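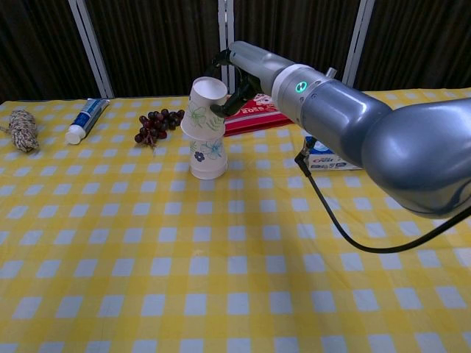
Planning a robot table for our open day - any advice?

Our makers' club is putting on an open day in November and we've been promised a small robot arm with a two-fingered gripper for the day, on loan from Bakilana. I've been to exactly one demonstration in my life (the Varix one, years ago, where it was all behind glass and you couldn't see a thing past people's heads) and now I'm the one in charge of the table, heaven help me! We had 200 visitors last year and hope for more. What do people enjoy watching? And do we need special blocks and so forth, or will things from the kitchen do? I'd love to hear from anyone who has done it. We have one ordinary folding table, a power outlet on the wall side, and plenty of goodwill.

Posted by hustavel_mom
578 views - 3 comments

Nafula Mwakalinga
Oh, you are going to have a lovely time! I helped with the Momaton open day and went through all the same worries, so let me pass on what I remember, and forgive me if I wander a little.

Kitchen things, definitely. Ours was paper cups, the pretty kind with flowers printed on them, and the arm picking one up by the rim over another. People will stand and watch that far longer than you'd expect. Grandparents especially - they lean in when the fingers close on the rim, and they all hold their breath together. A paper cup gives if the grip is too hard, so have your operator set the force low and try it a good many times the evening before. Buy spares. We bought 46 and I wished for more by lunchtime.

Put out a few other things of different sorts too, so children can ask "can it pick up that one?" We had a bunch of grapes, a tube of toothpaste and a coil of rope in a row along the back, and the grapes got the most questions by far. Let the operator say no to some of them. I thought it would disappoint people, but they were really interested in why a floppy thing is harder than a stiff one.

Use a checked tablecloth if you own one. Ours was yellow gingham and it made the whole table feel friendlier, with a plain dark curtain behind so the eye stays on the work. Do pin the cloth underneath, and keep the cable well away from the side where the little ones stand. Keep a chair's length between the arm and the public, and have somebody by the stop button who isn't also doing the talking. I tried to do both and was hoarse and frazzled by two o'clock.

Write and tell us how it goes, please!
Helpful (46) Share

gearbox_pete
Just make sure it's bolted down. Ours wasn't and the table wobbled all day.
Helpful (3) Share

tidewater_lin
I agree with Nafula on nearly all of it, though I'd go for short turns. Five minutes of robot, then a break to answer questions and put everything back where it started. We printed 800 flyers with the times on them, which was far too many, but the times themselves were a great help - families could go off for cake and come back. Also ask Bakilana whether they're sending a person along with the arm. If they aren't, get your practice evening agreed in writing now.
Helpful (12) Share

3 comments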